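To: gripper-users list
Subject: Re: how many spare fingers to budget for
Holludon, 9:40 pm

Sorry for the slow answer, had the quote from Vutard open all afternoon and kept losing my place in it.

You wrote:

> We're putting in for hand-held grippers for the clothes folding work,
> same type as yours. The Nunell money has to be committed by November
> and I have one line for "equipment" and nothing for consumables.
> Is a pair per operator really needed? Could we start with singles and
> add later? And how many spare fingers do people buy? The sheet I
> have says 100 which seems nuts.
> Also do we need a proper table or is a bed ok

Pairs. Don't do singles. We costed it both ways last year and the singles plan looked great until you get to anything bigger than a sock. Black clothes on the green bedspread, yellow fingers on the tools (only one clearly in view in the third):

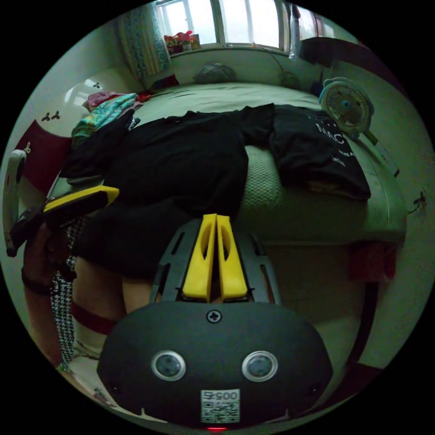
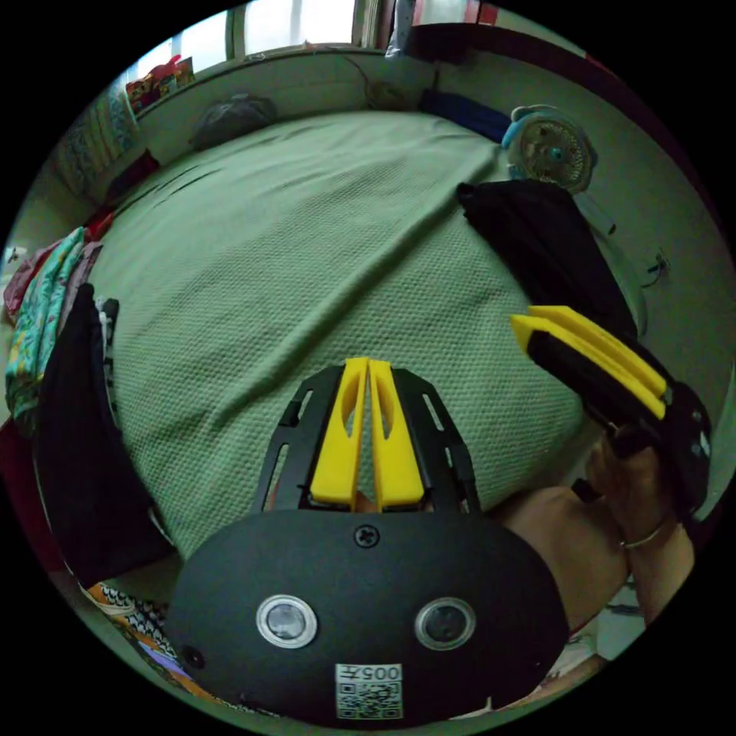
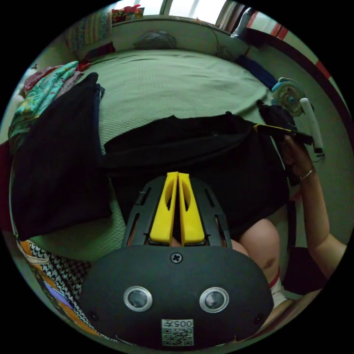
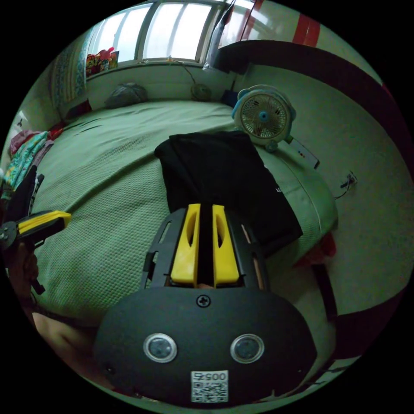 Holludon, November

So bed is fine, skip the table, put that money in fingers. 100 is for a big site, I agree it's nuts for you. We ordered 30 for 5 pairs and haven't had to reorder yet. Get them all in one color if you can, mixed batches made a mess of our records.

Other stuff I'd put in the budget that isnt on your sheet:

Number stickers. Cheap but order them with the tools, one per unit, and write down which number is left and which is right before anyone unpacks anything. We didn't and spent 2 days sorting it out.

Storage. Always more than you think. I put it under equipment and it went through, Ní Mhurchú (the building, not the fund) has its own form for drives so check yours.

Spare screws. Vutard will throw in a bag if you ask before the PO goes out. After the PO they charge shipping.

Clothes. Plan on a small line for this. Dark things esp. We only had light tees in the first order and had to go back for more, seperate approval, very annoying.

Operator time is the big one and it's the line everyone shaves. Please don't. If you have to cut, cut a pair of grippers and keep the hours. I would take 2 pairs in use all day over 5 on a shelf.

On timing, lead time quoted to us is 5 weeks, so if November is your commit date the order wants to go in well ahead of it. Not sure if Nunell counts the PO date or the invoice date, ask them in writing.

I can send our spreadsheet, the totals tab is broken but the line items are ok. Let me know if you want it with prices or without.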